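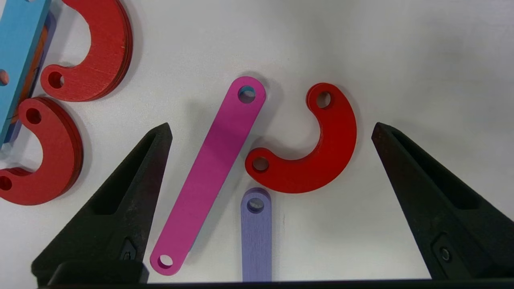 How far does the robot have to be from the edge of the table before we can skip a guard?

There is no set distance that lets you skip a guard. What counts is whether a person can reach the moving parts from where they normally stand, and what happens to them if they do, and you find that out by doing a risk assessment for your own cell.

That's the short version I was given by a coworker, and I'd like to know what it means in practice. We have a small tabletop arm with a two-finger gripper. It picks flat linkage parts off a white table and sorts them. The parts are light, nothing sharp, and the arm is one of the models sold as collaborative. Our table is 762 mm deep and people walk along the front of it to get to the supply shelf. My manager's view is that a collaborative robot doesn't need anything around it, so we can tape a line on the floor and be done. The safety person at our other site in Zikow says we still need paperwork and speed limits.

Who is right, and what would you write down for a job this small? Also, does the gripper count as part of the robot or is that separate? We bought it from a different supplier.

Posted by Narkport_bench

Maëlle Lapointe

Your person in Zikow is right. "Collaborative" on the data sheet tells you the arm has functions that can be used near people. It doesn't tell you that your setup is safe. The thing that gets assessed is the whole application: arm, gripper, parts, table, software, and the people walking past.

The standard to read first is ISO 10218. Part 1 covers the robot itself and is mostly the manufacturer's problem. Part 2 covers the integrated system, and if you put the arm and gripper together yourselves, you are the integrator. Contact limits for people and robots sharing a space were published separately in ISO/TS 15066, and the 2025 revision of 10218 brought most of that material in. In the US, look at the ANSI/A3 R15.06 documents, which follow the ISO ones closely. Check which edition your company or your customer holds you to before buying anything.

On the gripper: it is the end effector, and it belongs in your assessment no matter who sold it. With a two-finger gripper I would go through these:

Pinching between the fingers. Measure the grip force at the setting you really use. Suppliers usually ship them set stronger than a light flat part needs.

Pinching between a fingertip and the table. This is the one people miss. Your robot goes down to a hard surface on every pick, and a hand lying on that surface has no place to go. Limit the downward speed and force near the table.

Fingertip shape. If the tips taper to a small area, the same force gives a higher pressure on skin. Round the edges or add a softer pad if the job allows it.

Power loss. Find out whether the gripper opens, closes, or holds when power goes off, and write that down.

Trapped hand. Someone has to be able to get free without waiting for a programmer.

For the distance question, if you decide people must stay out while it moves, then you need something that detects them or keeps them out. ISO 13855 gives the method for working out how far back a scanner or light curtain goes, based on approach speed and the total stopping time. Use a measured stopping time with your gripper and heaviest part mounted. A line of tape is fine as a reminder but it doesn't stop anybody and you can't take credit for it as a protective measure.

For a cell your size the paperwork is not terrible. Ours at Granström ran to some 154 lines in a spreadsheet, and a lot of those were closed the same afternoon. Each line had the task, the hazard, the risk before, what we did, the risk after, and initials. Include the odd tasks: clearing a dropped part, wiping the table, changing fingertips, teaching new positions. Most of our changes came out of those and very few came from normal running.

gearbox_lou

we just run ours slow and have an e-stop on the bench. never had a problem in 2 years. I think people overthink this for little arms tbh

Maëlle Lapointe, replying to gearbox_lou

Slow is good, but is the speed limit in the safety configuration with a password on it, or is it the slider on the pendant? If it's the slider, the next person can turn it up. And an e-stop only helps after someone has noticed a problem and can reach it. You should have one, but it goes on top of the other measures and can't replace them.

gearbox_lou

slider. fair enough, will look at it

pirkunine_tech

Agree with most of the long answer. I work on the maintenance side at Pirkunine and would add a few housekeeping rules that we keep on a sheet at each station:

Stop the robot before reaching in for a part, even if it looks idle. It may be waiting on a signal or a timer.

Record the checksum of the safety settings and compare it after every software update. We found one cell that had gone back to defaults.

Check the fingertip screws on a schedule. Ours was monthly — we moved it to weekly on the cells that run all day.

If you change the fingers, the part, or the layout of the table, open the risk assessment again. It might take ten minutes to confirm that nothing changed, but do it and date it.

Train the people who walk past as well as the operators. In your case that is everybody who uses the supply shelf. Or move the shelf. That would be my first choice and it costs very little.

Narkport_bench

Thanks, this helps. We can move the shelf to the back wall. I'll measure stopping time next and see what the gripper does when we cut power, the manual only covers loss of signal. Will ask the supplier about the force setting too.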